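Trakport Stacking Baskets, Small, Mixed Colors
Reviewed Jan 13, 2018

I keep a seed and bulb room at the back of a garden shop in Idunville. It is cool, dry and narrow, and for most of the year it holds more small packets than it was meant to. In November I replaced the cardboard trays we had been using with Trakport's small plastic baskets. I ordered 50 of them in red, green and black and have used them every working day since.

The cardboard trays were free, but they sagged when the room got damp and the labels came off. I wanted something with open sides that could be wiped down and that would hold packets upright. I also looked at the wire trays from Flerholm. They are well made and they cost almost twice as much, and the thin packets slip through the wires at the corners.

The baskets have slotted walls and a solid-looking rim. The green is bright enough to find from the door. I use green for vegetables, red for flowers and black for anything waiting to be sorted or thrown out. 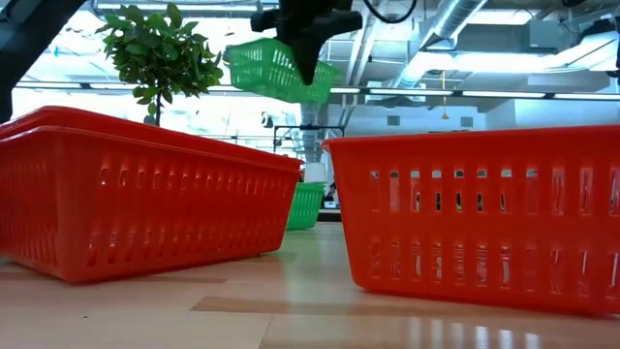
Do the baskets stay put when they are stacked full?
Up to four high, they do. A fifth basket leans if the one under it is loaded unevenly, so I stop at four and start another stack.

Loading is simple. With packets standing in two rows, one basket takes all the varieties of a single crop that we carry, with a little room to flip through them. Bulbs are a different matter. Small ones such as crocus and snowdrop are fine. Large daffodil bulbs fill a basket so quickly that it makes more sense to leave them in their crates.

Air gets through the slots well. I lost some tulips to mold last season in the cardboard and have not lost any since the change, although this winter has also been drier, so I would not give the baskets all the credit.

Labels are the weak point. There is no flat panel on the side, only slots, and sticky labels peel off within a week. I tried string tags, which tangle. What works is a strip of card pushed through two slots and folded back on itself. It took me an evening to cut 273 of them, which should cover the baskets and a few seasons of changes.

Cleaning takes longer than I expected. Dry soil brushes out of the slots, but anything that has been wet and dried again needs a soak and an old toothbrush. I do them in batches in the yard sink.

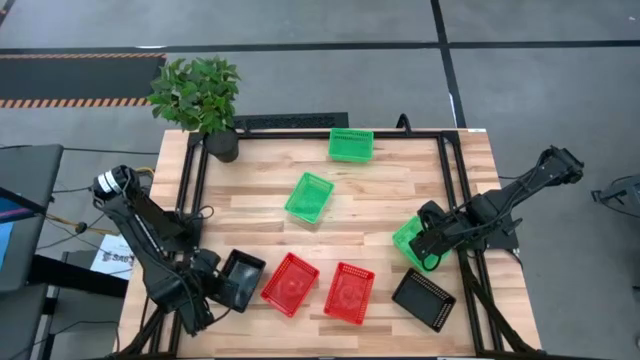
What size of order makes sense for a small shop?
Start with one pack and fill it before buying more. I could have managed with fewer than I bought, and the spare ones are sitting under the bench.

Two of mine arrived with a cracked rim. The supplier in Nutsugah replaced them without asking for a photo, but the replacements took three weeks. The green in the second delivery was also a slightly different shade, which matters only if you are fussy about such things.

The room holds nearly 2,000 packets at the start of the season. Before, finding one variety meant lifting out whole trays. Now I go to the color, then the crop, and pull one basket. At closing I can put everything back in order in a few minutes.

Good: light, easy to sort by color, good air flow, stack well when evenly loaded.
Not so good: no place for a label, slots hold dirt, too small for large bulbs.

Four out of five. I would buy them again for seed packets and small bulbs. For tools or pots, get something deeper.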